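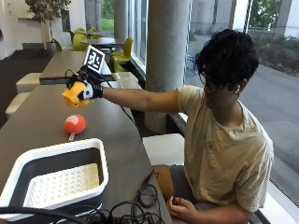 Fumiko Tsuji wrote in after last month's piece on shared laptop carts to say that her biggest headache is the logins, and could I please talk about those for once. She teaches second grade, and by her count the first 7 minutes of every computer session go to kids hunting for the @ sign.

Fair enough, Fumiko! I've been putting this one off, mainly because I was part of the problem. When I set up accounts at my last school I gave every child an eight-character password with a capital letter and a symbol in it, the same rule the staff had. Try reading that off a laminated card when you're six. I ended up with a shoebox full of cards, half of them chewed.

So what do I do now? For the little ones I've moved to picture passwords. We use Viro, and the child taps their name and then three pictures in order (a boat, a pear, a sock, whatever they chose back in the fall). It took one afternoon to load all 69 kids in our lower grades, and most of that was me fixing the spelling of names in the spreadsheet. Do check that spreadsheet first — Viro won't let you change a display name later without deleting the account, which I found out the slow way.

From third grade up I want them typing. Two short words and a number works nicely, and they can usually remember it by the second week. We practice in a plain text document before anyone goes near the real login page, so a typo doesn't lock them out.

I did try Delico too, where each child holds a printed badge up to the webcam. The kids loved it. I liked it less, as the badges went home in pockets and came back as pulp, and our older webcams couldn't read them near the window. If your room has decent light and you don't mind reprinting, it may suit you better than it did me.

Noboru Ogura asked whether all this makes children careless about passwords later on. I don't know! My fourth graders seem to take it seriously, and one of them told me off for leaving my own screen unlocked at lunch.

I've put my name spreadsheet and the practice sheet in the shared folder under June. Next time I'll get to headphones, and why I've stopped buying the cheap ones.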